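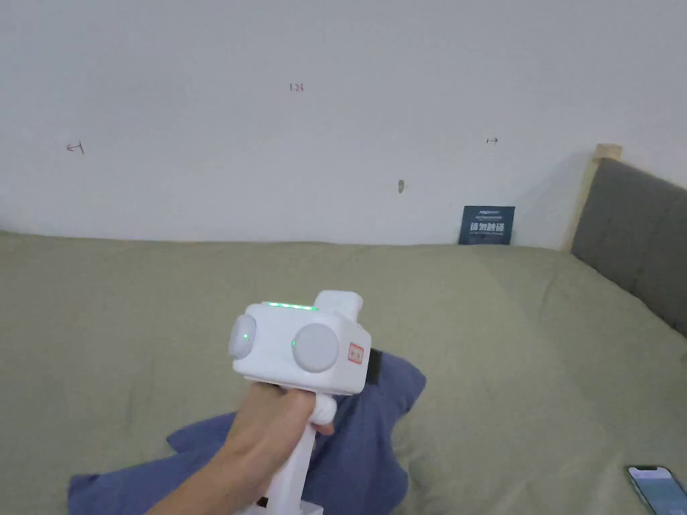
Ryan Lightfoot
A thread on making a bed that is pushed up against a wall. I have slept in one since May and it took me a while to get a routine I don't mind.

Ryan Lightfoot
The setup: long side of the bed flat against the wall, gray upholstered headboard at one end, and one side I can stand at. There is a corner back there that I can only get to by kneeling on the mattress.

Ryan Lightfoot
I used to drag the bed out every time. It's a Tredatico frame and it is heavy, and it was starting to mark the floor. Now it stays put and I do everything from the front and from on top.

Ryan Lightfoot
Start with the fitted sheet and start with the far corner at the headboard. Then the far corner at the foot. Both of those are done kneeling. Get off the bed and do the two near ones standing up.

Ryan Lightfoot
If you do the near corners first you end up with no slack for the back ones, and then the near ones pop off while you're crawling around. I did it that way for years in other apartments.

Ryan Lightfoot
My sheets are Destia, the 600 thread count kind. 31 dollars on clearance. The pockets are a little shallow for this mattress, so the elastic has to go all the way under at every corner or it rides up by morning.

Ryan Lightfoot
Find the care tag before you put it on. On this set the tag is at the bottom right corner. Other brands put it somewhere else, so check once and then mark it. I put a stitch of white thread next to mine.

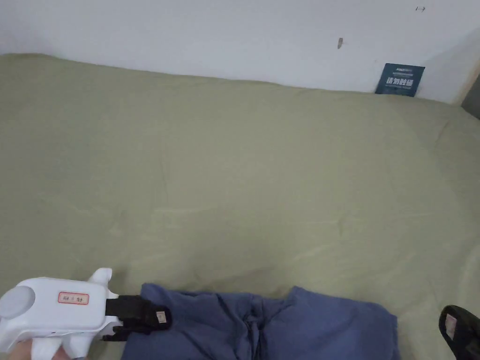
Fitted sheet on, a few creases still in it.

Ryan Lightfoot
About wrinkles. I don't iron sheets. I run my forearm from the wall side toward me, then from the middle down to the foot. That gets most of it. What's left flattens out when you sleep on it.

Ryan Lightfoot
Taking the sheet out of the dryer while it's still slightly damp helps more than anything you do on the bed. So does not washing it with towels. The towels roll up inside it and you get a wet ball.

Ryan Lightfoot
Next, the flat sheet. Check the width before you buy. I have an old Eker one that is 66 inches wide, which is a twin size, and it doesn't come close to hanging over both sides of a bigger bed. Mine gets used as a cover for whoever naps on that side.

Ryan Lightfoot
For a full size one, fold it in half lengthwise before you bring it to the bed. Lay the folded edge down the middle. Then you only have to open one layer toward the wall, and you can do that from the near side with one knee up.

Ryan Lightfoot
Don't throw it. Everybody throws it, the way they do in hotels. Next to a wall it hits the wall and slides down the gap, and then you're fishing.

Ryan Lightfoot
If it's all in a heap, don't try to straighten the heap. Look for one corner, get a good hold of it, and pull that out flat toward the foot of the bed. Then follow the edge along with your hand until you reach the next corner.

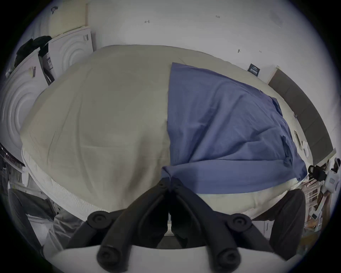 Denise Pickering
Mine is against the wall too and I gave up on tucking the back edge. I let it hang down in the gap and only tuck the foot. Do you tuck yours?

Ryan Lightfoot
@Denise Pickering Only the foot and the last bit of the wall side, maybe as far up as my knees. The rest I leave loose. Tucked tight all the way up, it gets too warm for me.

Ryan Lightfoot
Same answer for the blanket. I have an Usman cotton one, medium weight, and it goes on folded in half the same way as the flat sheet. Top edge a hand's width below the pillows.

Ryan Lightfoot
Pillows last. I stack mine on the near side while I work so they don't end up behind the headboard.

Ryan Lightfoot
Washing schedule, since a couple of people messaged me: fitted sheet and pillowcases every week, flat sheet with them if there's room in the machine, blanket once a month. I keep 2 sets and swap them so I'm never waiting on the dryer at bedtime.

Ryan Lightfoot
Folding the fitted one for storage: tuck the corners into each other, lay it on the bed, fold the elastic edges in, then thirds. It won't be square. It goes inside its own pillowcase with the rest of the set and onto the shelf.

Ryan Lightfoot
I'll do the duvet cover another day. I still do that one inside out and I want to try the rolling way first.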